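**Flilwood Kitchen Swap returns in June with longer hours**

FLILWOOD – The Flilwood Kitchen Swap will be back at Massawe Hall on a Sunday in June, organizers said. Doors open at 9 a.m. and close at 2 p.m., two hours later than last year.

Residents can bring clean, usable kitchen items and take home anything they need. There is no charge and no limit on how much a household may bring. Last year's swap drew 900 visitors.

"People move, people get married, people end up with two of everything," said Felista Muriithi, who runs the event. "We want those things in a kitchen where they get used."

Mugs, plates, towels, pans and flatware are all welcome. Knives must be wrapped and handed to staff at the door. Small appliances will be accepted for the first time this year, and Nassoro Kimaro of Fikex Repair will test them on site. Items with damaged cords will be turned away.

Drop-off begins at 14 sites the week before the swap. A list is posted at the hall and at Meretti Hardware, the event sponsor.
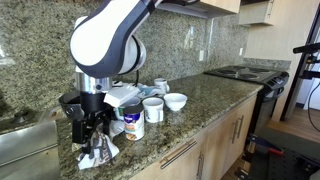
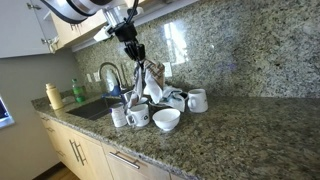
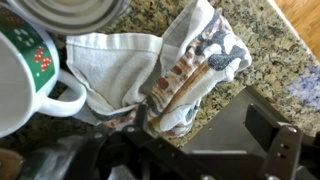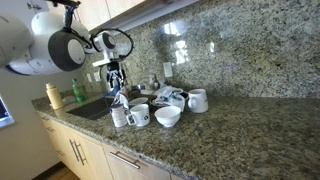 Parking is free in the lot behind the hall – enter from the north side. Leftover items will go to the Flilwood thrift store on Monday.

Media contact: Mercy Lukumay, Flilwood Kitchen Swap, at the Massawe Hall front desk.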